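7.4 Fault 17: Grip slips or part drops after closing

Applies to the Rundo hand-held gripper with two bolt-on fingertip pads and glued liners.

Fault 17 is logged when the fingers close to the commanded width and the part moves in the grip. The usual cause is a worn or lifting pad liner. Do not raise the closing force to clear the fault. A higher force tears the liner faster and can throw a small part sideways.

CAUTION: Turn the gripper off and unplug the cable before putting your hand between the fingers. The fingers can close without warning when power returns.

1. Open the fingers all the way, then turn off the power.
2. Lay the gripper on a flat, clear table with good light.
3. Look at the gripping face of each pad. Check the edges and corners of the liner first.
4. Pull away any threads or fibers caught under the pad. Use tweezers, not a blade.
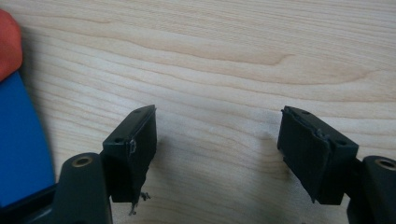 A liner with frayed edges or a corner standing away from the pad has to be replaced. Gluing the corner back down leaves a high spot, and the fault returns within a few cycles. Change both liners together even if one still looks good.

5. Remove the two small screws in the top of each pad. Leave the brass inserts in the fingers alone.
6. Peel off the old liner and scrape the pad face clean.
7. Press on a new liner (Hornanier part 2422) and hold it for one minute.
8. Refit the pads. Tighten the screws by hand until snug.
9. Restore power and run the width check from section 5.2.

NOTE: If an insert turns with its screw, stop. The finger must be replaced (part 399).

If the fault comes back with new liners, check that the pads meet evenly when closed. A gap at one end means a bent finger or a pad on the wrong side. Units set up with the Elwood bench profile should also have setting 148 returned to its default before the fault is cleared.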